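Earbud cases: wear, parts and colours
Gallery 3 of the small electronics pages

Home > Collection > Audio > Cases

The cases on this page come from the Proser repair shelf in Villanueva. Most of them arrived without their earbuds, and a few arrived as a lid or a base only. They are kept for reference, so people trying to match a shell or a hinge at home have something to compare theirs with.

There are 200 cases on the shelf at present. The full small electronics list runs to 2633 entries and includes cables, chargers and loose tips. The list can be searched by colour, and from April it can be searched by hinge type as well.

Coloured shells get asked about more than the black and white ones. Blues and greens are the hardest to match, as the same maker may use a slightly different shade from one batch to the next. Compare colours in daylight if you can, and wipe the shell first.
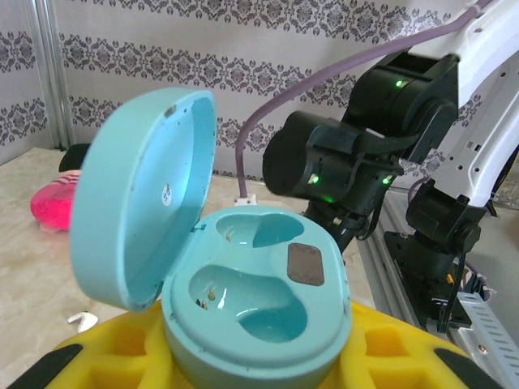 Shade is only the first thing to check. Two cases in the same colour can have different cavities, and earbuds will not charge if they sit at the wrong angle to the contacts. Look at the shape of each recess before you look at the finish.

Parts and terms used in the captions

Lid: the hinged top. Scuffs on the lid are noted but do not affect the grade unless the lid no longer closes.

Cavity: the recess an earbud sits in. Left and right usually differ.

Contacts: the small metal points inside the cavity. Clean them with a dry cotton bud. Do not use a metal tool.

Hinge: the part most likely to fail. Cracks are listed under the case number.

Holder: the foam piece a case rests in on the bench. Ours are cut from Skarnen sheet, and the offcuts go under the lids in the drawers.

Storage

Cases are stored closed, in shallow drawers, with a number on each drawer front. Batteries are checked before anything goes in. Any case with a swollen battery is taken out of the building the same day and goes to the Fatota drop-off for recycling.

Asking about a part

Send the colour, the shape of the cavities and the position of the hinge. A photo with the lid open is the most useful. We do not post batteries, but bare shells and lids can be sent within Australia at the cost of postage.

Next gallery: charging cradles and watch docks
Previous gallery: headphone bands and ear pads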